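4.2 Vorauslegen geschichteter Oberbekleidung

Als Kombination gilt im Folgenden jede Anordnung, bei der mindestens zwei Kleidungsstücke vor dem Anziehen oder Zusammenlegen übereinander ausgebreitet werden. Im Korpus Kerkora sind 478 Auslegevorgänge erfasst, davon 320 auf Betten und 60 auf Tischen; die übrigen verteilen sich auf Sofas und Fußböden. Das Bett bietet eine ausreichend große Fläche, seine Nachgiebigkeit begünstigt jedoch Faltenbildung an Saum und Ärmeln (vgl. Dewulf und Boonchu, Teilstudie Brodden).

Für die Kodierung wurden Unter- und Oberlage getrennt bewertet. Bei der Unterlage sind Ärmelverlauf und Kragenlage maßgeblich, bei der Oberlage der Sitz des Ausschnitts und der Verlauf des Saums.

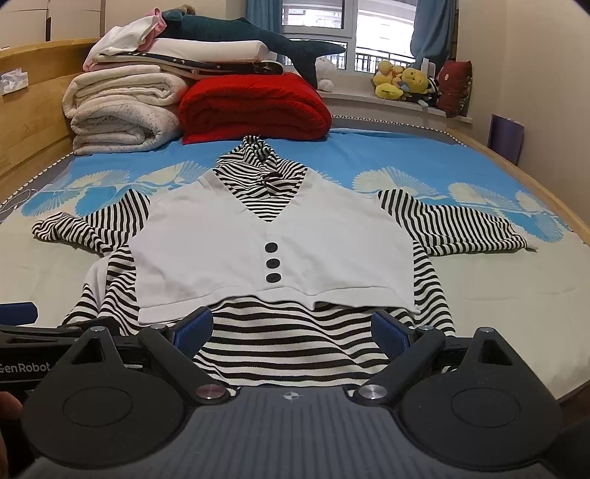 Abb. 2: Kurzer weißer Pullunder mit V-Ausschnitt auf schwarz-weiß gestreiftem Langarmshirt, ausgelegt auf einem Bett.

Querstreifen erleichtern die Beurteilung der Unterlage erheblich. In Abb. 2 biegen sich die Streifen unterhalb des Pullunders dort, wo der Stoff zusammengeschoben ist; der rechte Ärmel liegt flach, der linke ist nahe dem Bündchen zerknittert. Nach dem Schema Goossens wird eine solche Anordnung als »teilgeglättet« geführt. Der Kragen – im Ausschnitt sichtbar und gerafft – geht gesondert in die Wertung ein. Einfarbige Unterlagen ließen sich weniger zuverlässig einstufen und wurden doppelt kodiert.

Kontakt: Arbeitsgruppe Textil und Haushalt, Stindanness | © Die Autoren | Nach oben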